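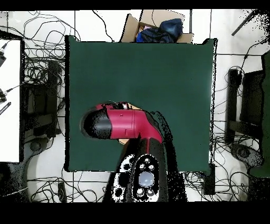
Wednesday, February 24, 2021

The residency at Trullden entered its second half this morning, and I record the position of the manuscript as it stood at nine o'clock. The novel has 17 completed chapters. Two of these have been returned by Carola Lammers with extended remarks, and one, the chapter set in the customs house, has been withdrawn until its purpose is clearer to me. I also settled the opening of chapter 18. The examiner's table, which in every earlier draft was bare oak, is now a square one with a dark green top, standing on white tile with thin gray lines between the squares, and black cable lies in loops on the floor so that the examiner must watch his feet when he rises. The passage gained four sentences and lost a page of dialogue.

The morning session was given to correspondence. Rulletti has confirmed that the translated stories will appear as a single volume and that the title story will stand last. I had asked for it to stand first. Corrado Bianchini, who is preparing the Italian text, set out his reasons in a long and courteous letter, and I have accepted them. He wishes to know whether the ferryman in "Low Water" is the same person as the uncle in "The Salt Office." I replied that he is, and that the reader need not be told. A further question concerning the word "slack" was left open. The English carries both the rope and the tide, and Mr. Bianchini has so far found a word for only one of them.

At eleven the residents met in the reading room for the weekly exchange of pages. Adel Bennani presented the first part of his essay on his grandfather's letters. The discussion dealt mainly with the question of how much a memoirist may supply where the record is silent. Ilse Dreßler held that any invented speech should be marked as such. Ilse Ruppert held that readers of memoir already make the allowance. I spoke briefly in support of Ms. Dreßler, and on returning to my room I found that my own preface does exactly what I had objected to. The preface will be revised.

Note for the spring: both Ilses are to be thanked by surname in the acknowledgments. The December proofs of the anthology thanked one of them twice and the other not at all.

The afternoon was less satisfactory. I had set myself 1000 words and wrote 3 paragraphs, of which the last was later struck. The difficulty is one of time within the story. The examiner must learn of the forged permit before the evening ferry, yet the clerk who brings the news cannot reasonably leave Görtz until the office closes. I considered a telephone call. It would solve the matter at once and would also remove the clerk from the book, and I am not prepared to part with the clerk. Moving the ferry is the better course. This will require changes in chapters four, nine and eleven, where the hour of departure is given, and in the map, should the map be kept.

Carola Lammers telephoned at five. Her view is that the book has two beginnings and that I should choose between them before sending anything further. She prefers the harbor. I have always preferred the letter from Wakness, which was the first part of the book to be written and has been rewritten more often than any other. She observed – fairly, I think – that an author's fondness for the oldest pages is seldom shared. No decision was reached. I undertook to send her both versions by the end of next week, without a covering note.

Read in the evening: the remaining part of Mr. Bennani's essay, which is stronger than the portion he chose to present. The account of the grandfather learning to write with his left hand is very fine and should come much earlier. I have written this in the margin and will say it to him at breakfast.

Also to be attended to:

Return the harbor atlas to the library.
Ask Rulletti whether the dedication may be changed at this stage.
Chapter nine, the second mention of the bell – remove.
Confirm the room at Trullden to the end of the term.

Lamp out at half past eleven. The ferry now leaves at eight.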